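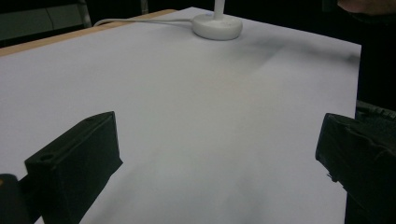
Release No. 7 – Page 1 of 2

Sukadetti opens paper table room in Markden

MARKDEN – Sukadetti will open a new drawing and folding room at its Markden building in September. The room has 30 places, each with its own table, and every table is covered with a large sheet of plain white paper before a session starts. Visitors can draw straight onto the sheet, use it as a clean surface for folding and cutting, or roll it up and take it home.

The tables have light tan wood tops. The paper is laid flat across the top with a narrow strip of wood left showing at the far side, so that people can get a finger under the edge and lift the sheet when they are done. The paper is smooth and matte. Sukadetti tried a glossy stock in the spring and dropped it after the first month, as pencil did not take well and the surface was tiring to look at in the evening sessions.

Each place has a small white stand with a round base and a slim pole. It is set toward the back of the table to leave the near part of the sheet free. Where there is a cable, it is white and runs to the left along the far side of the paper. Left-handed visitors can ask for a table with the cable on the other side when they book.

The paper comes from Savolainen, which has supplied the Sukadetti print shop for several years. Sheets are cut to the width of the tables before delivery. The first order was for 757 sheets, enough for the opening weeks with some left over for school groups. The furniture was fitted by Fovel, who also built the shelving and the long sink at the back of the room.

"People often hold back on a big piece of work at home because they are worried about the table," Sukadetti said. "We wanted a room where the whole top is there to be used. If a sheet gets spoiled, it comes off and another one goes down."

Sessions last 2 hours. Pencils, erasers, rulers and bone folders are on the shelves by the door and are included in the price. Ink and paint may be used at the tables closest to the sink. Scissors are handed out at the desk and are returned there at the end. Used sheets that are not taken home go into the paper bins in the hallway – please remove any tape first.

The room is open to adults and to children aged 7 and over. Children under 12 need an adult with them, and the adult does not need to book a separate place if they are sharing a table. Evening sessions start at 7 p.m. and morning sessions at 10 a.m.

Places can be booked at the Sukadetti front desk or by phone during opening hours. Groups that want the full room should ask at least a month ahead.

Prices and the session list are on page 2.

Last updated: September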